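## 4. Placing and Wiping the Canister

Issued by Isitz Household Goods, 28 February 2018. Replaces the sheet dated July.

This section applies to the Mermont canister and the cloths supplied with it. Read Section 3 (Unpacking) before continuing.

### 4.1 Preparing the table

1. Choose a level table with a firm top. A surface at least 70 cm deep is recommended.
2. Clear the surface and wipe it dry.
3. Stand the canister upright, well away from any cable opening in the tabletop.
4. Place one white cloth at the top of the canister with the free end pointing up. 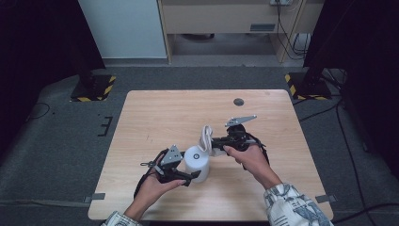 *Figure 1. White canister standing on a light wooden table, with white cloth rising from the top.*

**Note:** The total weight placed in the canister must not exceed 700 g.

### 4.2 Moving the canister

1. Remove the cloth and set it aside.
2. Take hold of the canister on two opposite sides and apply even pressure. Do not lift it by the cloth.
3. Raise the canister straight up, move it, and lower it until the whole base rests on the table.

**Caution:** Do not drag the canister across unsealed wood. Grit under the base may scratch the finish.

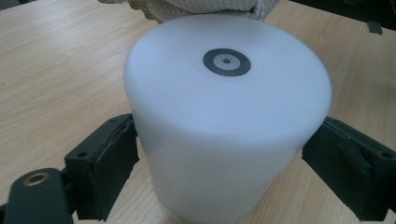 4. Release both sides at the same time and check that the canister does not rock. If it does, turn it slightly and test again. If rocking continues, inspect the base for residue and refer to Section 6.

### 4.3 Wiping the canister

Use only a soft cloth. Abrasive pads and solvent cleaners are not covered by the warranty.

1. Dilute 2 ml of mild dish soap in 100 ml of lukewarm water.
2. Dampen a plain cloth in the solution and wring it out well.
3. Wipe the top first, then the side from top to bottom.
4. Dry the canister with the quilted cloth, working with light pressure.

### 4.4 Handling the quilted cloth

1. Lay the cloth flat and smooth out the corners.
2. Pinch it near the center and lift, so that the sides hang freely.
3. Shake once over a sink to remove lint.
4. Hang the cloth to dry. Do not store it folded while damp. 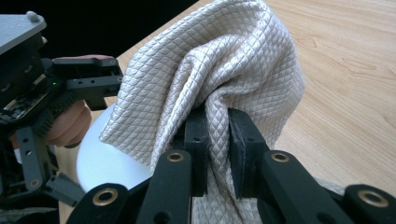 Hoseck reports that quilted cloths dried over a rail kept their shape better than those left bunched on a counter, and asks that users smooth the stitched seams by hand before hanging.

**Note:** Replacement cloths may be ordered from Kristiansen. Quote the item code printed on the inside cover of this manual.

**Caution:** Do not iron the quilted cloth or use fabric softener. Softener reduces absorbency.

For long-term storage, continue to Section 5.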